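# Apilar, soltar y volver a empezar: la vajilla vista desde el planificador

Llevamos desde septiembre peleándonos con la parte de Noso que decide cómo se coge una taza y dónde se deja, y Lucimara me pidió que juntara en una página algo de lo que vamos contando por los pasillos, porque siempre acabo explicándolo con las manos y luego no queda nada escrito. Así que ahí va, sin mucho orden y con bastante cariño.
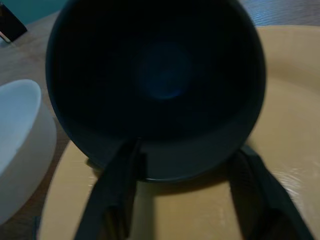 Noso, para quien llegue de nuevas, es la capa de software que se sienta entre la percepción y el control: recibe una lista de objetos con su pose estimada y devuelve una trayectoria que el controlador pueda seguir sin protestar. Dicho así parece poca cosa (¡ojalá!). La primera versión la escribió Martim Salgado en Omwood y era un árbol de decisiones muy honrado, con un caso para cada pieza de la mesa. Funcionaba de maravilla hasta que alguien movía un plato.

**La percepción y las piezas oscuras**

Lo que más guerra nos ha dado es la vajilla oscura con poca luz. El segmentador partía una taza oscura en dos mitades, o se la tragaba entera y la unía a los dedos de la pinza, que también son oscuros, y entonces el planificador creía tener agarrado un objeto de forma rarísima y pedía unas holguras imposibles. Martim lo arregló restando del resultado la silueta de la pinza, que al fin y al cabo conocemos por cinemática: si sabemos dónde están los dedos, no hace falta preguntárselo a la cámara. El módulo se llama Kazemi y es de las cosas más bonitas que hay en el repositorio, aunque él diga que son cuatro líneas y un producto de matrices.

Otro quebradero de cabeza de la misma familia son los reflejos en los platos esmaltados. Durante un tiempo un brillo bastaba para que el estimador inventara un borde en mitad del plato, y la taza acababa apuntando a un sitio absurdo. Ahora pedimos que un borde aparezca en 8 fotogramas seguidos, con la muñeca en movimiento, antes de creérnoslo. Los brillos se desplazan con la cámara y los bordes de verdad se quedan donde estaban.

**La planificación del descenso**

Bajar una pieza sobre otra lo tratamos como un problema aparte, con su propio horizonte y sus propios límites. A partir de 40 milímetros sobre la superficie de apoyo dejamos de confiar en la trayectoria global y pasamos a un controlador local que corre a 100 Hz y escucha el par de la muñeca. Lucimara insistió mucho en separar las dos fases, yo me resistí una semana larga y tenía razón ella, lo dejo por escrito para que conste.

Lo que todavía no me gusta es el traspaso de una fase a otra. Hay un pequeño tirón cuando la velocidad de referencia no coincide en los dos lados, y lo tapamos con un filtro que mete retardo. Se aceptan ideas, de verdad, y quien quiera trastear tiene la rama `descenso-suave` abierta, con sus pruebas y con mis comentarios algo desesperados.

**Las herramientas de casa**

El visor de episodios lo hicimos un viernes por la tarde pensando en usarlo dos días, y ahí sigue. Enseña la imagen de la muñeca junto a la pose estimada y el plan vigente en ese instante, y deja saltar directamente al momento en que el planificador cambió de opinión. Tenemos 295 episodios etiquetados, guardados en el servidor de Narnberg, y el visor los abre sin copiar nada al portátil.

Si vais a etiquetar episodios nuevos, un ruego: usad `soltado` cuando los dedos se abren y `apoyado` cuando la pieza toca la superficie. Son dos instantes distintos y el evaluador los mide por separado. Tuve que repasar a mano una tanda entera en la que estaban mezclados, y todavía sueño con ella.

Las dudas sobre Kazemi, a Martim. Las del descenso, a Lucimara o a mí, que solemos estar en el canal del proyecto hasta las seis.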